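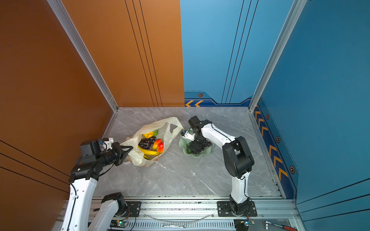

Galleries > Workshop > Display corners

Search this site Enter keywords Go

The fruit bag corner at Lostcombe

Lostcombe keeps a few small built corners for trying out everyday jobs like bagging, sorting and wiping down. The one in this gallery is set up for packing fruit. Delali Baidoo picked the colors and Fadime Toprak drew the decals. The page was put together in November and covers the walls, the floor and the bag.

Walls. Orange on the left, deep blue on the right. The back is split between the two, orange and then a lighter blue, with thin dark stripes running down both halves. The orange side wall is glossy and shows fingerprints, so it gets wiped at the end of the day.

Corners. Silver aluminum pillars stand where the walls meet the back. The panels can be changed without taking the pillars down.

Decals. Orange chevrons on the navy strip at the back and more of them along the lower edge of the right wall. The small hexagons are meant as bolt heads. Fadime drew 4 versions before settling on this one.

Floor. Gray with a marble pattern. Delali wanted something close to a kitchen counter – plain white was tried first and the bags got lost against it.

The bag. Translucent white plastic with handles and some faint orange printing near the bottom. Bags like this come in packs of 80 and we go through them quickly, as the handles stretch.

The fruit. A banana, dark purple grapes, a small green spiky one and a couple in red and orange. Grapes go in the middle here, which is not how Fadime packs at home – she puts them on top.

Filed under: Rooms and Corners, Color, Fruit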